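Suturing Robot Club: Questions We Keep Getting
October 31, 2022
By Pallavi Pathak

The club meets in the evening, works on needle passing and knot tying with two robot arms, and enters the Gratier student challenge in April. I advise it, with reservations. 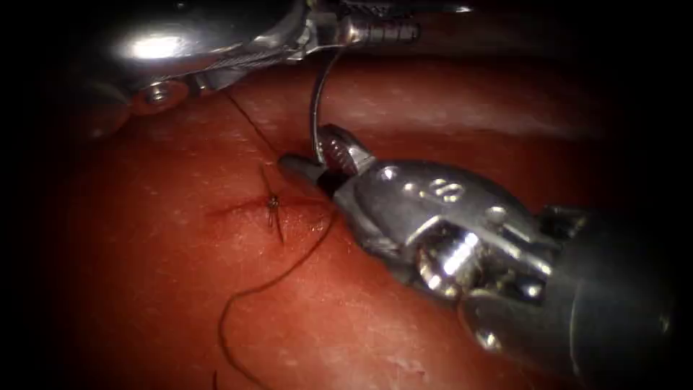

Ashok Khurana wrote in to ask why students should spend a year teaching a machine to do what a decent sewing teacher could show them in an afternoon. It's a fair complaint, and I've made it myself. The answers below won't settle it.

Will my kid learn surgery?
No. They'll learn how hard it is to hand a curved needle from one set of jaws to another, and how much thread gets in the way. Anyone who writes "surgical experience" on a college form after a year with us is stretching it.

Does the robot do the stitching by itself?
Depends on who you ask. The Dramano team says its software ties knots on its own. I've read their write-up twice and I still can't tell who decides when to start over — the program or the student at the keyboard. Until that's spelled out, our club page says "assisted."

What counts as a finished stitch?
Under the challenge rules, the needle goes through on both sides of the line, the knot holds under a light pull, and the tails are trimmed. The rules don't say how light. We've asked.

How much data do you have?
We have 472 logged attempts, and the students want 2000 by spring. I'd settle for fewer if the failed ones were labeled properly. Right now "slipped" and "dropped" mean whatever the person typing wanted them to mean.

Do I need to know how to code?
It helps. Students who don't usually start on labeling with the Shukla group, and some stay there by choice. It's dull work and the rest depends on it.

How many people can join?
There are 22 places. Over 30 people signed up last time, and by winter we had room again.

What does it cost?
Thread, needles and practice material come out of the club fee. Travel to the challenge doesn't. Jitico has offered to sponsor shirts. I would've preferred needles.

Has the club ever won?
No. Last year we placed in the middle with a run that I suspect we couldn't repeat. Ask me again after we've done it three times in a row.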